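格鲁克斯泰德公寓住户联席会会议记录

时间:2024年2月13日(星期二)晚七点半
地点:一楼活动室
主持:Salma Gaber(萨尔玛·加贝尔)
记录:Hazem Bouazza(哈泽姆·布阿扎,上次会议缺席,因此按惯例被推选为本次记录人)
出席:各楼层代表,七楼除外。七楼称没有收到通知。通知贴在七楼电梯口,记录人下楼时看见了,贴得很正。

会议原定七点半开始,七点五十二分开始。中间的二十二分钟用来找活动室的暖气开关,未找到。与会者穿着外套开会,效率因此略有提高。

一、通过上次会议记录

十一月会议的记录经宣读后通过。三楼代表要求更正一处:上次写他“情绪激动地离席”,他本人认为自己是“去接电话”。经讨论,改为“离席”。三楼代表表示可以接受,但希望把他表示可以接受也记下来。已记。

五楼代表问,上次决定要做的事情做了哪些。主持人逐项核对:楼道灯换了;信箱锁没有换;给物业的信写了,物业回了,回信内容是信已收到。五楼代表问还有没有别的内容,主持人把信翻到背面给大家看,背面是空白的。

二、热水问题

这一项占去了大半个晚上,以下只记要点。

自去年入冬以来,四楼以上早晨六点半到八点之间热水时有时无。四楼代表说是“时有”,六楼代表说是“时无”。两位代表住的房间用同一根立管,对此谁也解释不了。

承包锅炉维护的帕里西公司上月来过。来人检查后出具了一页报告,结论是系统运行正常,建议住户错峰用水。主持人当场朗读了“错峰”一段,其中建议的时间是凌晨四点至五点半。二楼代表问帕里西公司的人自己几点洗澡。主持人认为这个问题不宜写进正式函件。经举手表决,多数人认为适宜。主持人保留意见,函件由她执笔。

六楼代表自己做了一份水温记录,每天早晨用煮果酱的温度计测,抄在一本挂历的背面,带来传阅。大家对这份记录评价很高。八楼代表指出其中有一天水温高得可以煮鸡蛋,六楼代表查看后承认,那天测的是茶。该日数据删去,其余保留。

有人提议干脆更换循环泵。报价有两份,一份来自帕里西公司,一份来自布罗拉奇暖通。布罗拉奇的便宜些,但报价单上把本楼的地址写成了达斯特布里奇路,那条路在河对岸。四楼代表认为,找不到楼的公司不一定修不好泵。五楼代表认为,总得先找到楼。

决议:
1. 请布罗拉奇按正确地址重新报价,并到现场看一次。
2. 致函帕里西公司,要求说明“运行正常”的依据,附六楼的水温记录(茶除外)。
3. 两件事都在下次会议前办完。负责人:Salma Gaber。

三、自行车棚

车棚里无主的自行车仍然很多。去年贴过标签,请车主在月底前撕下标签,未撕者视为无主。到了月底,标签全部不见了,包括柱子上贴的那张。

二楼代表认为是风刮的。四楼代表认为有一位好心人替大家都撕了。会议没有就此得出结论,但一致同意下次用扎带。扎带的颜色讨论了一会儿,定为黄色。三楼代表家里有黄色扎带,愿意捐出,前提是剩下的要还给他。

车棚顶漏雨的地方在靠墙的第二格,停在那里的车归五楼代表所有。五楼代表请求把修棚顶列为紧急事项。主持人问有没有其他人的车停在第二格。没有。列为一般事项。

另,车棚钥匙目前有三把,登记在册的是两把。请持有第三把钥匙的住户主动说明。会场安静了一阵,随后进入下一项。

四、二楼平台的花盆

二楼平台属于公共区域,现有大小花盆若干,主人是二楼代表。他的立场是,花盆美化环境,并且一直在那里。八楼代表的立场是,她搬床垫上楼时电梯坏了,只好走楼梯,床垫和一盆橡皮树在平台上相持了很久。

消防通道须保持畅通,这一点没有人反对,二楼代表也不反对。他反对的是把橡皮树叫做障碍物。他说那棵树比在座好几位住得都久。经查对入住日期,情况属实。

决议:花盆移到平台靠窗一侧,不得超出窗台宽度。橡皮树因体积原因不受窗台宽度限制,但须贴墙。措辞由二楼代表与八楼代表会后商定。记录人散会时看见两人仍在商定。

五、活动室的使用与收费

活动室目前对住户免费,对外收费,收费标准是多年前定的,写在门后一张纸上,纸已经黄到看不清数字。历任管理人都凭印象收,印象各不相同。

主持人建议重新定价并打印出来。大家同意打印。价格未能同意。四楼代表主张按小时收,六楼代表主张按次收,三楼代表主张按使用后的整洁程度收,并举了去年一次生日会为例,说蛋糕上的糖珠至今还能从踢脚线后面扫出来。八楼代表说那是她女儿的生日会。三楼代表说蛋糕很好吃。

暂定:住户使用仍免费,对外按小时收费,具体数额下次再议。使用后须擦桌子、倒水、关灯。“关暖气”一条原本也在其中,因目前无人知道开关在哪里,暂缓。

六、住户通讯

春季一期的通讯由记录人负责排版。到截稿日共收到来稿两篇,一篇是四楼代表写的腌萝卜做法,另一篇也是四楼代表写的,是对前一篇用盐量的更正。建议合并刊登。

五楼代表提议增设一个版面,登住户拍的照片,不限题材。主持人问不限题材是什么意思,五楼代表说就是不限。通过。

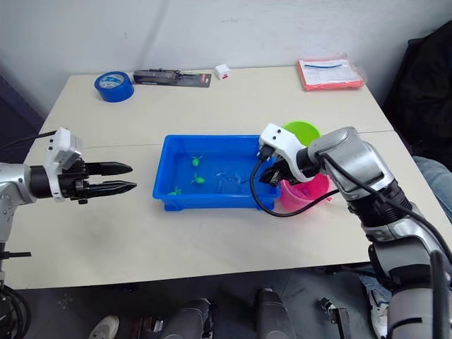
附图一:蓝色托盘与水中的绿色小乌龟玩具。

六楼代表喜欢这张。二楼代表认为春季通讯应该登植物,并表示手头有一张橡皮树的照片。主持人提醒,该橡皮树目前是另一项议程的当事方,不宜在措辞商定之前公开露面。二楼代表同意等到夏季一期。

通讯印数照旧。七楼的那几份照旧放在七楼电梯口。

七、其他事项

(一)电梯里的镜子。有人在镜子右下角贴了一张小纸条,写着“请不要在电梯里做深蹲”。主持人想知道是谁贴的。八楼代表想知道是谁在做深蹲。两个问题都没有人回答。纸条暂时保留。

(二)垃圾分类。新的分类桶已到货,说明书是外文的,图示显示一条鱼应投入绿桶,而一条鱼骨应投入另一个桶。三楼代表愿意去问。去哪里问,他没有说。

(三)楼下面包店清晨送货时鸣笛。四楼代表去交涉过,带回来一袋面包,此后对这个问题的看法有所缓和。六楼代表建议由她再去交涉一次。

(四)记录人提出,由缺席者担任记录的惯例可能不利于记录的连贯。主持人表示理解,并提议继续执行。附议者众。记录人投了反对票,反对票由记录人记录在案。据此,下次会议的记录由七楼代表担任,请五楼代表当面告知,并请对方签收。

下次会议时间另行通知,地点仍在活动室。请各位自备外套。

会议于九点四十分结束。散会时三楼代表在饮水机后面找到了暖气开关。

记录:Hazem Bouazza
核阅:Salma Gaber(已阅。第二项中关于洗澡时间的表决,本人的保留意见请加粗。)
记录人注:本记录为纯文本,无法加粗。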